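What went wrong (the long version)

So, week five. Our project was getting the arm to hand parts to a person across the bench, and up to then the scariest thing had been my code. I was running the routine we call Dera, 14 moves in a row, when the arm dipped early and the gripper closed on my sleeve. No injury, just a stretched cuff and me yelling for Onni Ikonen to hit the stop (he did, fast!).

The log showed the force limit set to 26 newtons for the lowering move, when our plan said 16. I'd typed it in for a stiffness test and never put it back. Worse, the cable bundle was tugging on the sensor whenever the wrist turned, so the readings were off before anything got touched.

The arm and the bench, hands on the table:
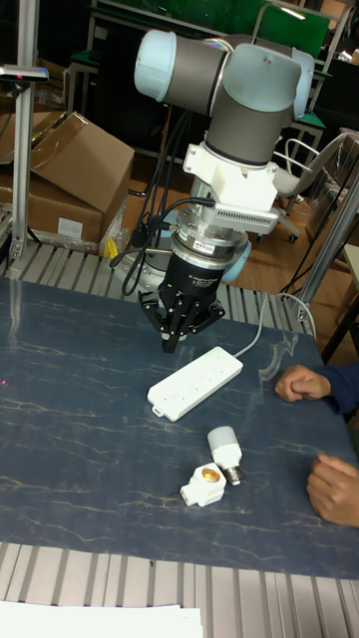
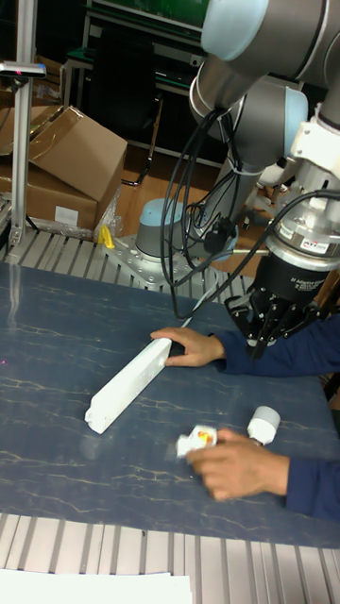
We wrote up the near miss for Halonen lab on October 25, 2025, and I spent the rest of that Saturday rerouting cables. Now the limits load from one file, the sensor gets zeroed before each run, and sleeves get rolled up. I still want a slower approach speed near people, but that has to wait for the December build.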